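Hobby Arms and Grippers > Learning and Training > Swapping out the walls between demo batches?

gantrygoose
Joined: February
Posts: 47

I've been collecting pick and place demos for my little Murar arm and I'm having way more fun than I expected! The setup is a walled bin with a wrist cam, and I drive the arm by hand with a leader handle. Each demo is one grab and one drop. I do 25 at a sitting and then my wrist wants a break.

My question is about backgrounds. I started with plain white panels and the policy trained on those was lovely, right up until I leaned a cereal box against the side. Then it went hunting for the box. So now I'm swapping wall panels and floor sheets between batches, and I went loud on purpose. Plaid, red-orange and black, little dots all over the white parts. The floor sheet has a pale marble look.
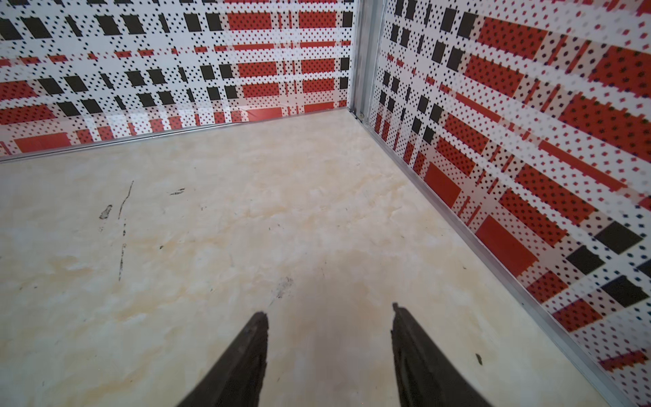 The objects stay the same across batches (a sponge, a bottle cap, a wooden block) and so does the light. I've got 66 demos on the plaid so far. Do I keep going until it matches the white set, or is it better to do small batches on lots of patterns? I have a whole pile of gift wrap and shelf liner waiting and I'm itching to use it.

tinsnips_r
Posts: 5

Lots of patterns, small batches, no question. I did the same thing with wrapping paper and it was the best evening I've spent on this hobby. Shuffle the object order too, or you'll end up with all your sponges on plaid and all your caps on white, and the model will happily learn that.

Bjarnason
Moderator

I'm going to disagree a bit. Loud walls are great, but the wrist cam mostly sees floor once the fingers are down near the object. If I had one afternoon I'd spend it on floor sheets and leave the walls alone. Wood print, green felt, newspaper, a dish towel pulled tight.

Also, don't clean your floor! You've got a long black scuff on the left and a few smaller marks. I used to wipe my sheets down before every batch, and my policy would then try to pick up any dark smudge it met. Once I left the marks in, that habit got a lot better.

gantrygoose

Oh, that's a great point about the scuffs. I was going to flip the sheet over tonight. It stays as it is!

pebble_and_pulley

I'd push back on leaving the marks. If they sit in the same spot for a whole batch, the model can use them as landmarks, and then you've taught it where things are on that one sheet. Turn the sheet around every few demos, or shift it over. Then you get dirty floor and no landmarks, and everybody in this thread is happy.

Same goes for the corner post, by the way. It's a bright metal line and it never moves. My arm got very attached to mine.

Bjarnason
Moderator

Turning the sheet is fair, I'll give you that. The post I wouldn't worry about. The bin really does have a corner, and the arm should know where it is so it doesn't drive a finger into it. If he ever moves to an open table that's another story, but he'd need new demos for that anyway.

pebble_and_pulley

We'll have to differ on that one. I taped over mine with colored paper, a new color each batch, and the near-wall grabs got better. It could have been the extra demos I did at the same time, I admit.

tinsnips_r

Has anyone tried recording empty starts? I mean the fingers open over bare floor, hold still, then go looking. All my early demos began with the object right between the fingers, and the arm had no clue what to do when it wasn't there. I added a bunch where it starts off in the wrong place and has to back up and search. Watching it do that by itself for the first time was a real treat. I yelled loud enough to wake the dog.

gantrygoose

Yes please, more on that! Do you label those separately or throw them in with everything else? I log mine with Favport and there's a tag field I haven't touched.

tinsnips_r

Tag them. I use "search" and "direct" and that's it. You can always ignore the tags later, and going back through old clips to add them is miserable.

gantrygoose

Okay, plan for the next few sittings: stop the plaid where it is, five new floor sheets, turn the sheet partway through each batch, and mix in search starts with a tag. I'm leaving the corner post bare on one half and taping it on the other half so you two can argue over numbers. Shelf liner goes in first, it's the one with lemons on it.

pebble_and_pulley

Lemons! Post the success rates when you have them, and keep the plaid set out of training once so you can test on it.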